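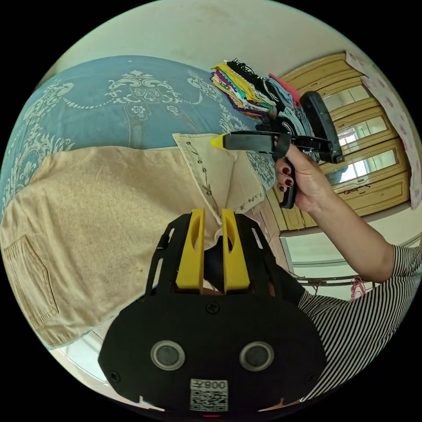 Leopoldo Palacios still drives the car every morning, he told us, though he no longer parks it in his garage. The Drorngate Skesau, a plug-in hatchback, is one of 1632 covered by a recall over a charging port that can overheat. Palacios got his letter in June and is waiting for the part.

"They told me to charge it outside and stop at 80 percent," he said. "So I run a cord out to the driveway. I lose maybe 23 miles of range."

He bought the car used from Todorova Motors and has no complaints about how it drives. His trouble is with the schedule. The dealer has called him twice to move the appointment, and both times the replacement port was on back order.

"I asked for a loaner. They said loaners are for cars that can't be driven, and mine can."

In the meantime he paid an electrician around $2000 for an outdoor outlet. He sent the bill to the automaker and has had no answer.
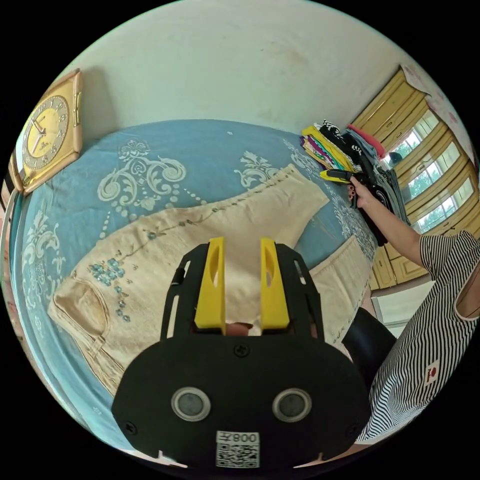

Tetsuya Morikawa doubts that the bill will be paid. Recall notices usually cover the repair itself, he said, and owners who spend money on a workaround have to ask for it separately and in writing.

"Keep the letter, keep the receipt, write down who you talked to," Morikawa said. "If you sell the car before the repair, tell the buyer."

Palacios has thought about selling. A dealer in Lullirden made him an offer, but it was lower than he wanted, and he turned it down. His next appointment is in two weeks.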